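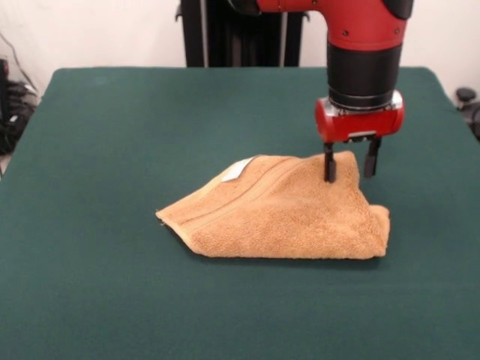 Tan terry towel, Mevancombe linen room.

Home | Linen Care | Guides | Contact

Folding a Terry Towel

1. Clear a flat surface and open the towel fully. Smooth it from the centre outward.
2. Locate the care label and turn that corner towards you, label side down.
3. Bring the short ends together, aligning the woven border bands.
4. Fold lengthwise in thirds and press lightly with the palm. Do not iron the loops.
5. Stack no more than 30 towels per shelf, folded edge facing out.

Enquiries regarding towel colours should be directed to Boonsong Chaimongkol, Room 501.

This site uses cookies. Accept | Settings

© Mevancombe Linen Services | Back to top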